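Print this page | E-mail this page

Last updated: Wed 11 December

Section 4. Running the envelope task as a policy test

Read this section before you quote a success rate to anyone. The Drendangate bench was built to compare learned two-arm policies, and it does that fairly well. It does not measure "dexterity" in general, whatever the Sindau summary sheet says.

4.1 Setting the table

1. Put the paper, the sticker sheet and the envelope within reach of both arms. Pick their angles from the start list. Do not square them up with the rail.
2. Check that the envelope flap is free. A flap that clings to the body turns a sealing test into a peeling test.
3. Write down how many stickers are left on the sheet. A policy trained on full sheets can go for a spot that is already bare.
4. Home both arms, then open the grippers.

Note: The Kopecký start list has 64 layouts. Of these, 29 were also used to collect training demonstrations. Report the two groups separately. Pooled numbers look better and tell you less.

4.2 Running a trial

1. Load the checkpoint and confirm its name on the operator screen.
2. Start recording from the fixed camera and both wrist cameras before you release the arms.
3. Release the arms and keep your hands outside the walls.
4. Stop the trial at the time limit, even if the policy seems about to finish.
5. Score from the recording. Live scoring ran generous when we checked it in November.

CAUTION: The grippers can meet over the middle of the table. If they touch and keep pushing, hit the stop and score the trial as a failure. Do not restart from the same pose.

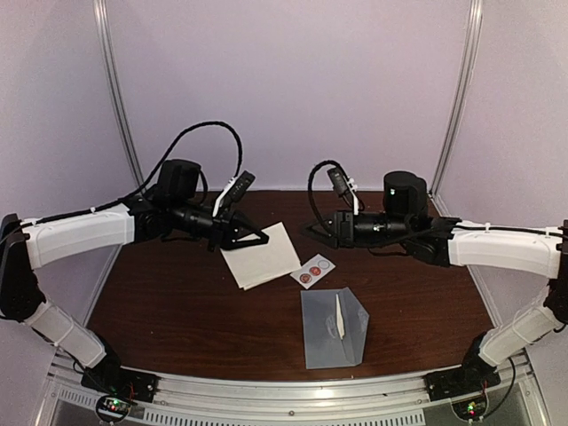
4.3 Reading the result

The Brokodska policy was trained on 1399 demonstrations and tested over 259 trials. Its authors report that it "understands" the order of the steps. We would not go that far. When we moved the sticker sheet to the far side of the paper, the arm still reached for the old side first in many runs. That could be a weak grasp of the layout, or it could be a plain habit copied from the demonstrations. The test as written can't tell you which.

Before you claim an improvement:

- Run the old checkpoint again on the same day.
- Keep the failed recordings.
- Use a fresh envelope if the flap has been stuck down before.

Note: A sticker that lands on the flap but does not hold it shut is a failure. Older score sheets gave half credit. Do not mix the two.

Continue to Section 5, Replacing gripper fingers.

Contact | Copyright Drendangate Bench Project | Back to top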